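Chapter 4
Practising an Instrument at Home

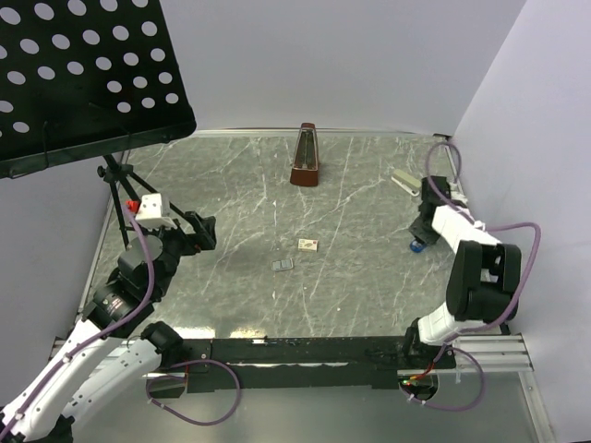 Most of what a player learns is learned between lessons. A pupil who has one lesson of 60 minutes a week, and does nothing else, will forget much of it by the next. Short daily practice works better than one long session. In this chapter we look at how to plan a week, how to warm up, and how to work on a hard passage slowly. The pieces used are from the Talombridge study book, beginning with number 17.

4.1 Planning the week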